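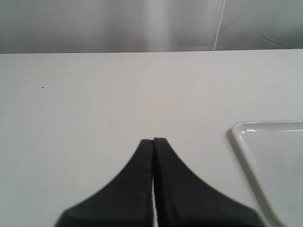
The white table, with the tray at the right.

Sorting table, back room, Pearce Street

Joanne Catterall and Mulugeta Gebru set up the back room in March as a place to sort small household goods before they are packed. The room has one large table, a set of shelves along the side wall, and a sink. This page is mainly about the table, which gets the most questions from people who are putting together a room of their own.

The table

The top is a Lomedby in white, bought secondhand with one set of legs missing. We replaced all the legs so they would match. It has a matte finish and no pattern, so small parts such as screws and buttons are easy to find on it. A glossy top was tried first and gave too much glare from the ceiling lights.

Smooth tops mark easily. We wipe this one down with a damp cloth and dish soap at the end of each session. Scouring pads are not used on it. Ink comes off with rubbing alcohol if you get to it the same day. One tea stain near the wall end has stayed.

The trays

Each tray holds one person's sorting. We own 19 of them, all the same size, and they stack when empty. A tray goes on the table at the start of a job and comes off when the job is packed, so there is always clear space to work in. Labels go on the short end, in pencil on masking tape. The tape peels off cleanly if it is changed every couple of weeks.

Mulugeta lined three of the trays with felt for glass and china. The felt is cut a little large and pressed into the corners without glue, and it can be taken out and washed.

The shelves

The shelves are Stekberg, seven bays long. Heavy boxes go at the bottom and finished boxes go nearest the door. The top shelf is for empty cartons only. Every bay has a number on the upright, and the same number goes on the packing sheet. Tape, paper, and spare labels are in bay 3.

Packing sheets

The sheets are plain letter-size paper on a clipboard. Each line has the tray label, the bay number, and the initials of whoever closed the box. The March clipboard ended at line 107. Older sheets are kept in a Tradska folder on the hook behind the door.

Using the room

The room is open from 9 a.m. to 4 p.m. Please leave the table clear when you finish and put empty trays back in the stack. Joanne has the key to the supply cabinet.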